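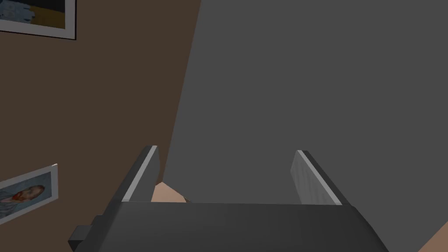

*Two-fingered gripper, open, rendered view.*

# Setting viewing limits for children on a Trurka box

Last updated November 27, 2020

This page covers the parental controls on the Trurka set-top box: age ratings, channel locks, viewing hours and the daily time allowance. It applies to boxes running menu version 7 or later. On older versions the menu names differ and the daily allowance is missing.

## Before you start

You need:

- the remote that came with the box (a universal remote often lacks the **Menu** key)
- the four-digit box PIN
- the sign-in details for any streaming apps installed on the box

The box PIN is not the same as the purchase PIN. The purchase PIN approves rentals only. If both are still set to the factory value, change the box PIN first:

1. Press **Menu** and open **Settings > Security > Box PIN**.
2. Enter the current PIN.
3. Enter the new PIN twice.
4. Press **OK** and wait for the menu to return to **Security**.

Three wrong entries lock the Security menu for 32 minutes. Turning the box off does not shorten the lock.

## Create a child profile

Limits are attached to profiles. A limit set on the main profile affects every person who watches without choosing a profile, so most households leave that one alone.

1. Open **Settings > Profiles > Add**.
2. Select **Child**.
3. Enter a name of up to 12 characters. Accented letters are accepted.
4. Choose an age band: Under 7, 7 to 11, or 12 to 15.
5. Press **Save**.

The age band fills in default values for the rating limit and the viewing hours. Both can be edited afterward. Changing the age band later overwrites any edits, and the box does not warn you.

Set **Ask at startup** to **On** under **Settings > Profiles**. With this option off, the box starts in whichever profile was used last.

## Set the rating limit

The rating limit compares each program's rating with the level you choose and asks for the box PIN if the program is above it.

1. Open **Settings > Profiles**, highlight the child profile and press **Edit**.
2. Select **Rating limit**.
3. Move the slider to the highest rating you want to allow.
4. Under **Unrated programs**, choose **Allow**, **Ask for PIN** or **Hide**.
5. Press **Save**.

Step 4 matters more than it appears to. News, sports and many older cartoons carry no rating data. With **Hide** selected, they vanish from the guide, and a channel that shows mostly older series can look blank for hours. **Ask for PIN** is the usual setting for the two younger bands.

Ratings cover the program as a whole. Commercials and trailers shown during the program are not rated and are not filtered.

## Lock single channels

Use a channel lock where the rating limit is too coarse, for example on a channel that carries children's series in the morning and crime drama at night.

1. In the profile editor, select **Channels**.
2. Highlight the channel. Use the number keys to jump.
3. Press the yellow key once for **Locked**, or twice for **Locked after**.
4. If you chose **Locked after**, enter a time in 24-hour format.

A lock applies to one channel number. HD and standard versions of the same channel have separate numbers and must be locked separately. Time-shifted versions are separate as well.

## Set viewing hours and a daily allowance

**Viewing hours** sets when the profile can be used. **Daily allowance** sets how long. The two work independently, and the stricter one applies.

1. In the profile editor, select **Time**.
2. Enter a start and end time for school days and for weekends.
3. Set **Daily allowance** to a value between 30 minutes and 6 hours, or leave it at **None**.
4. Choose what happens at the limit: **Stop now** or **Finish program**.

**Finish program** lets the current broadcast run to its scheduled end. It does not work with recordings or apps, where playback stops at once. Paused time counts toward the allowance.

The allowance resets at 4:00 a.m. The reset hour can't be changed. 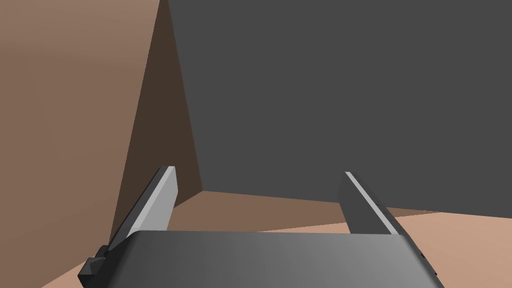
## Limit the streaming apps

Box limits stop at the edge of each app. Once an app is open, its own settings decide what is shown. The two apps supplied with the box are handled as follows.

### Yoo

1. Open Yoo and sign in as the account owner.
2. Go to **Account > Family**.
3. Turn on **Kids view** for the matching profile.
4. Turn off **Play next automatically** if you use a daily allowance.

### Verosar

Verosar has no profiles. It offers a single rating limit for the whole account, under **Options > Viewing limit**. If adults in the home also use it, lock the app from the box instead: **Settings > Apps > Verosar > Require PIN**.

## Test the settings

1. Restart the box and choose the child profile.
2. In the guide, select a program rated above the limit. The PIN screen should open.
3. Tune directly to a locked channel by number.
4. Start a recording made on the main profile. Recordings follow the same rating limit.

## Troubleshooting

**The PIN is not requested.** After a correct PIN, the profile stays unlocked until the box goes into standby. Press the power key, wait 2 seconds, and turn the box on again.

**A permitted program is blocked.** The guide data may be out of date. Run **Settings > Guide > Refresh**.

**Limits disappeared after an update.** The April update reset channel locks on boxes bought through Nodham stores. Profiles and rating limits were kept. Enter the channel locks again by hand.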